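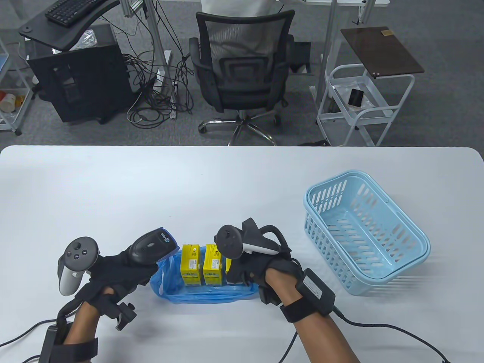 図1 読み取り作業の開始側。スキャナーは左手、かごは空。

件名：袋入り紙パックの読み取り・かご移し作業で検査差し戻しが続く
受付日：2024年5月4日
起票：Kulsoom Talpur（Ornport 収録担当）
対応：Emilian Bucur（手順管理）、Costel Furtună（機材）
対象：作業手順書「卓上読み取り・移載」第3版
優先度：中
状態：対応済み（手順書改訂待ち）

症状
両手にコントローラーを装着して行う読み取り・移載作業の記録が、Bendineの検査工程で続けて差し戻されている。3月までは同じ卓、同じかごでほぼ通っていた。今回差し戻されたのは12件で、理由の欄には次の三種類が混在している。

・左手の位置が途中で飛ぶ
・開始状態が手順書と一致しない
・終了の判定ができない

収録担当の側では、手順書どおりに作業したという認識でいる。検査側に問い合わせたところ、検査側も手順書どおりに判定しているとの返答だった。同じ文書を見て結論が違うので、機材の不具合と手順書の書き方の両方を疑って起票した。

環境
卓の高さは700 mmに固定。位置記録は60 Hz。品物は黄色い紙パック、搬入は青いポリ袋、移し先は水色の樹脂かご。スキャナーは左手持ち、品物の取り扱いは右手。装着具は両手とも同じ型を使う。
差し戻しの前後で記録ソフトの更新はない。装着具のストラップは4月に新しいものへ交換している。

切り分け1　左手の位置の飛び
（Costel Furtună）
記録を順に再生した。飛びが出る箇所は、読み取りの瞬間ではなく、読み取りを終えてスキャナーを手前に引く動作に集中している。手首を内側にひねると、スキャナーの頭とコントローラーのリングが近づき、リングの一部が追跡側から見えにくくなる。
ストラップの締めが緩いと、ひねったときにコントローラーが手の甲の上で回る。交換後のストラップは以前より幅があり、同じ穴で留めても少し余る。ここは手順書に「しっかり締める」としか書いていない。締め具合を人の感覚に任せていたことになる。

試したこと
1. 穴を一つ詰めて同じ動作を繰り返した。飛びは減ったが残った。
2. 穴を一つ詰め、さらに手を引くときに手首をひねらず肘から引いた。再生した範囲では飛びなし。
3. 穴は元のまま、肘から引いた。飛びが一度出た。

1と3の両方が必要と判断する。スキャナーの故障、追跡の設定、無線の混雑は確認したが、該当するものは見つからなかった。

あわせてケーブルの取り回しも見た。左右とも手首から体の外側へ逃がしていれば問題ない。卓の中央を横切らせると、品物に触れる前にケーブルが品物を動かすことがある。第3版ではこの点が機材点検の章にだけ書かれていて、作業の章からは参照されていない。作業の章しか読まない人が多いので、位置を移すべきだと思う。

切り分け2　開始状態の不一致
（Emilian Bucur）
手順書の該当箇所は次のとおり。

「4.2　品物は袋から取り出せる状態で卓の中央に置く。かごは空とし、右側に置く。」

「取り出せる状態」の解釈が分かれていた。収録担当は、袋を開いて平らに広げ、その上に紙パックを立てた状態をこれに当たると読んでいる。検査側の一部は、袋の口が開いていて品物は袋の中にある状態と読んでいる。後者の読み方だと、袋を広げた時点で取り出しの動作がもう終わっているので、開始状態ではないという判定になる。

どちらの読み方も文面からは否定できない。ただ、この作業の目的は読み取りと移載であり、袋からの取り出しは別の手順書（「卓上開梱」）で扱っている。袋を広げた上に品物が載っている状態を開始状態とするのが、二つの手順書を並べたときに矛盾しない。
かごの向きについても、斜めに置いたものが一件、不一致として戻されていた。第3版に角度の規定はない。規定のない項目で差し戻すのは検査基準の2.1に反するので、この一件は検査側で取り消してもらう。

Iulian Căpraruからの指摘（検査側）
かごの角度は自由でよい。ただし長い辺が手前を向いていないと右手の入り方が毎回変わるため、「長辺を作業者側に向ける」程度は書いてほしい。数値は不要。

→ 採用。4.2に追記する。

切り分け3　終了の判定
（Emilian Bucur）
第3版の終了条件は「すべての品物がかごに入り、両手が卓から離れたとき」。袋については一言もない。
現場では三通りの終わり方があった。袋をそのまま残す人、袋を丸めて卓の端に寄せる人、袋も手に取って卓の外に出す人。三番目の場合、両手が卓から離れる時点が袋を持ったままになり、検査側が終了を付けられない。差し戻しの理由「終了の判定ができない」は、再生したかぎりすべてこれだった。
二番目は判定こそ通っているが、袋を丸める動作が移載の記録に混ざる。後で動作ごとに切り出すときに困るのはこちらかもしれない。

Kulsoom Talpurの返信
袋を外に出していたのは私の班です。次の収録の準備として片付けていました。手順書に禁止とは書いていなかったので、片付けまで含めてよいと理解していました。班の中では前から口頭でそう伝えていて、新しく入った人もそのとおりにしています。記録停止の後に片付けるよう、今日から変えます。

Nelu Mihăilăの返信
こちらの班は残す人と丸める人が混ざっています。袋が残っていると右手が引っかかるという声があり、丸めるのを黙認していました。残すほうに揃えるなら、最初に袋を広げるとき端を手前に垂らさないことも書いてください。引っかかるのはたいていそこです。

グリッパー側の収録への影響
手持ちグリッパーで行う収録も同じ卓で行っており、手順書は共通の4章を使っている。手首側のカメラは卓面に近い位置から見るため、袋のしわや高さが手の装着具による収録より大きく写る。袋が膨らんだまま卓に残ると、低い位置からはその向こうが見えなくなる。かごも同じで、縦の長穴越しに中の品物の色は分かるが、縁より下の様子を正確に読むのは難しい。
このため、終了時にかごの中を検査側が目で確認するという第3版の運用は、グリッパー側のカメラだけでは成り立たない場合がある。頭部側の記録があるときはそちらで確認し、ないときは最後にグリッパーをかごの上まで戻してから停止する。
背景の人については、情報管理の規定に従う。低い角度では部屋の奥まで入るので、収録前に周囲へ声をかけ、提出前の処理で顔をぼかす。Unnithanへの引き渡し分は、ぼかし処理の確認欄が空のものを受け付けない。これは今回の件とは別だが、確認欄の記入漏れが見つかったのでここに書いておく。 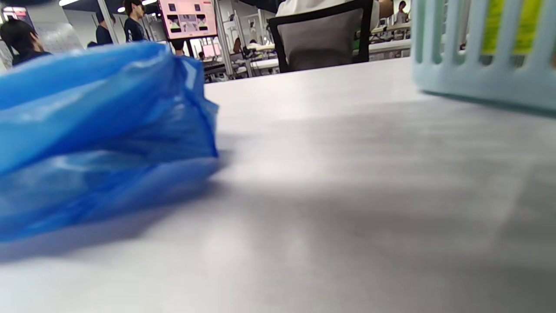
対応方針
第3版の4章を次のように直す。番号は改訂後のもの。

4.1　装着
ストラップは、手を握った状態でコントローラーを指で押し、手の甲の上で回らない穴で留める。交換後のストラップは、以前の穴の位置を基準にしない。
ケーブルは左右とも体の外側へ逃がす。卓の中央を横切らせない。

4.2　開始状態
袋は開いて広げ、その上に品物を立てて置く。袋の端を卓の手前に垂らさない。かごは空で右側、長辺を作業者側に向ける。角度は問わない。

4.3　読み取り
スキャナーは左手で持つ。読み取り後に手を引くときは、手首をひねらず肘から引く。読み取りができなかったときは、品物の向きを右手で変えてからもう一度読む。スキャナーの頭を品物の裏側に回り込ませない。

4.4　移載
読み取りが済んだ品物から、右手でかごに移す。かごの中の並べ方は問わない。品物が倒れても直さなくてよい。

4.5　終了
すべての品物がかごに入り、両手が空の状態で卓から離れたときを終了とする。スキャナーは左手に持ったままでよい場合と置く場合があったが、置くほうに統一する。置き場所は卓の左手前。
袋は触らずに卓に残す。片付けは記録停止の後に行う。

4.6　口頭の取り決め
手順書にない動作を班で取り決めたときは、次の収録までに手順管理へ連絡する。連絡のない取り決めで収録した分は、検査の対象外とする。

Iulian Căpraru
4.5の「両手が空」と「スキャナーを置く」は順番に書いたほうがいい。今の並びだと、先に終了の条件を読んだ人が、スキャナーを置く前に止める。

Emilian Bucur
直しました。置く動作を先に、終了の条件を後にしています。

Costel Furtună
4.1の確認方法は、手袋の上から締める人と素手の人で結果が変わる。装着具を付ける順番は2章に書いてあるので、4.1から2章への参照を入れてください。文を重ねて書くと、片方だけ直されて食い違うので、参照だけでいいです。

Emilian Bucur
入れました。

差し戻し分の扱い
・位置の飛びによるもの：再収録。補間での修正はしない。
・開始状態の不一致によるもの：検査側で判定をやり直す。袋を広げた状態はすべて可とする。
・終了の判定ができないもの：袋に触れる直前までを有効区間とし、それ以降を切る。切った記録には備考を付ける。切った結果、最後の品物がかごに入る動作が欠ける場合は再収録。

過去分について
Brandport向けに提出済みの記録は2,016件ある。このうち袋を丸める動作が混ざっているものがどれだけあるかは調べていない。全件の再生は現実的でないため、終了直前の区間だけを抜き出して確認する。担当はNelu Mihăilăの班。混ざっていた場合も記録自体は取り下げず、備考の付与だけを行う。先方には確認が終わった時点で一度に連絡する。

確認
改訂案の4章で、両方の班が一回ずつ通しで収録した。検査はIulian Căpraru。
Talpur班：差し戻しなし。
Mihăilă班：一回目は袋の端が手前に垂れていて中断。置き直して収録し、差し戻しなし。

Kulsoom Talpur
スキャナーを左手前に置くと、左手のケーブルの上に載ることがあります。支障は出ていませんが、次の版で置き場所をもう少し具体的にしてもらえると助かります。

Emilian Bucur
了解。第4版には間に合わないので、第5版の検討項目に入れます。第4版の公開まで、このチケットの「対応方針」を暫定版として使ってください。印刷して卓に貼る場合は、公開後に必ず外すこと。

残件
・第4版の公開（Bucur）
・旧ストラップの在庫の処分、または使用不可の表示（Furtună）
・過去分の終了区間の確認（Mihăilă）
・検査基準2.1の再周知（Căpraru）
・ぼかし処理の確認欄、記入漏れ分の洗い出し（Talpur）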